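Plidton Household Storage List
Subject: Re: Clear boxes with a hinged lid, are they any good for small stuff?
Date: 2/10/20

Replying to this one from the digest, with the parts I can answer kept in.

> I have been keeping buttons, zips and odd bits of trim in biscuit tins
> for years and I can never find anything without tipping the lot out. I
> want to move to something see-through that stacks. The ones I keep
> coming across have the lid fixed to the base on a hinge, with a little
> catch at the front. Before I buy a load of them I would like to know
> whether the hinge lasts, and whether the lid gets in the way when it is
> open. My shelf is not deep. I also wonder about the catch, as I had a
> lunch box once where the catch went in the first month.
>
> Separate lids would be all right but I know I will lose them.

I changed over from tins in September last year, so I can only speak for the time since then. I use the hinged sort for sewing things, spare fuses, picture hooks and the small tools for the machine. Mine came from Lenz, the hardware shop in Rurnville, where they are sold singly from a shelf near the paint.

On the hinge. It is the same plastic as the rest of the box and I expected it to go first. None of mine have gone. I did crack one lid, but that was from picking the box up by the lid when it was full of curtain weights, and I would expect anything to break if you did that. Pick it up by the base. If you have children or a partner who will grab it by the lid, put the heavy things in something else.

On the lid getting in the way. Yes, it does, and on a shallow shelf you will notice it. When the box is open the lid sits behind the base, so you need clear space at the back. On a table this is no trouble at all. On a shelf you end up pulling the box forward until the front hangs over, and then it tips. What I do now is take the box down, open it on the table, get what I want and put it back shut. It sounds like more work than it is. If you really want to reach in without moving the box, get the ones with open tops and live with the dust.

The catch is a small white tab at the middle of the front. It hangs over the rim and you lift it with a thumb. I find it stiff when new and fine after that. The mistake I made early on was overfilling, so that the lid was bulging and the catch was holding it down under strain. One popped open on the stairs and I was finding press studs for weeks. Fill to just under the rim and it will hold.

Some other things, in no order.

The walls of the base are ridged and slightly frosted, so you don't see in from the side as well as you might think from the word "clear". You can tell blue from red but you won't read the size on a packet of needles. Looking down through the lid is better. If yours are going above eye level, you will want labels.

Labels. Paper ones fall off the ridges. I tried the glossy stick-on type and they lift at the corners. I now write on a bit of card and put it inside, flat against the front, where it can be read well enough if you use a thick pen. A luggage tag through the catch also works but it looks a mess.

Stacking. They stack, but only with others of the same make. I have a couple of Gratasari boxes from before and they slide about on top of the Lenz ones. Decide on one make and stay with it. Measure your shelf first, from the front edge to the wall and from the shelf to the one above. I didn't do the second measurement and had to move a bracket.

Inside there are no dividers, just the one tray. For buttons I would not want it any other way, as you can run your hand through them. For zips and trim I use small bags inside the box, sorted by colour. Old envelopes do as well. I did look at the kind with fixed compartments, but everything I own seems to be slightly longer than the compartment.

Washing. Warm water and a bit of washing-up liquid. Leave the lid open until it has dried right through, the ridges hold water. Not the dishwasher, the one I put in came out with a lid that no longer met the base.

Smell. There is a faint plastic smell to begin with. I left mine open overnight before putting any fabric in. I wouldn't keep wool in them long term, but for trim and zips it makes no difference that I have found.

As for how many to get, I would buy one, put your worst tin into it and use it for a fortnight. You will soon know if the lid bothers you. I bought a stack in one go and then found that half of what was in the tins could be thrown away, so I had boxes standing empty until the spring.

On separate lids, I agree with you, and that was what settled it for me.

I have put in one of the hinged type, open and with nothing in it, so you can see how the lid goes back and where the catch is.
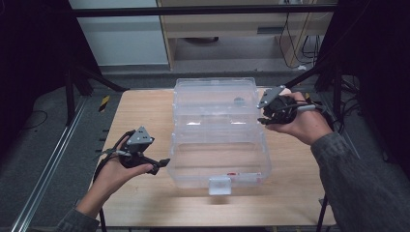
Reading time: 4 min

The tab at the front is the catch I mean. If anyone on the list has found a make where the lid comes right off the hinge for washing and goes back on again, I would like to hear which one it is.

Plidton Household Storage List
To leave the list, reply with "remove" in the subject line.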